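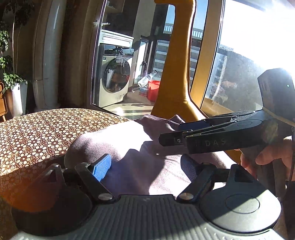

Laundry > Drying and folding > Folding knits in direct sun
Started Dec 15, 2021

peng_airer
Textured jumpers, mauve, washed at 30. I fold them in the living room beside the balcony door. Does fifteen minutes of full sun per side matter for fade?

Eltham_D
Not at that exposure. My concern would be abrasion. A patterned lace cloth will catch a waffle-type knit if you drag it. Lift, then lay. 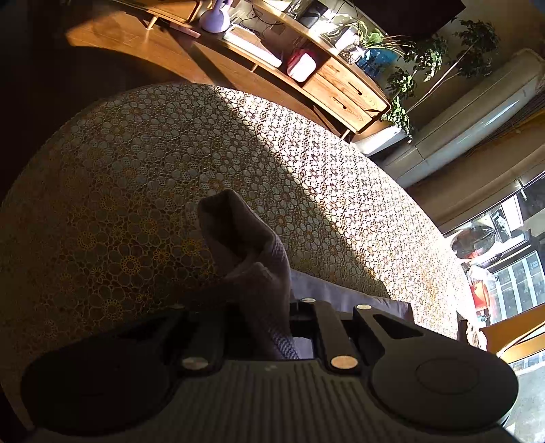 Should a waffle knit be folded in thirds?
Fold it in half lengthways, sleeves in, then in half again. Thirds put a ridge down the front.

Poretov
Disagree with Eltham_D on fade. Mauve dyes go early. Turn everything inside out before it goes near the glass.

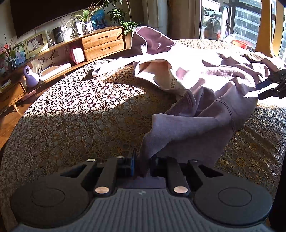
Hooded or not, pale lining outwards, care label showing.

Eltham_D
Inside out for drying, yes. For folding you then have to turn it back, and that stretches the cuffs. I logged 142 folds last January and the cuffs went before the colour did.

Poretov
One household, one detergent. Hardly a trial.

grurix15
Is the floor any use if the table is taken? Mine is hard wood with a rug.

Demetrius Obi
Rug is fine if vacuumed first. Pile sheds onto fleece. I lay a plain sheet down, 100 cm wide. 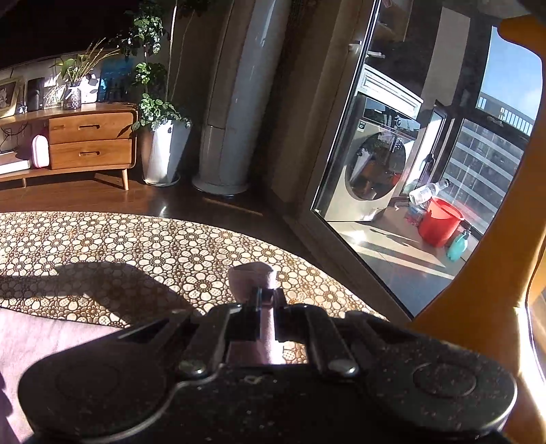
Patterned rug by the low cabinet, half in shade.

peng_airer
Will use the shaded half and report back on the cuffs.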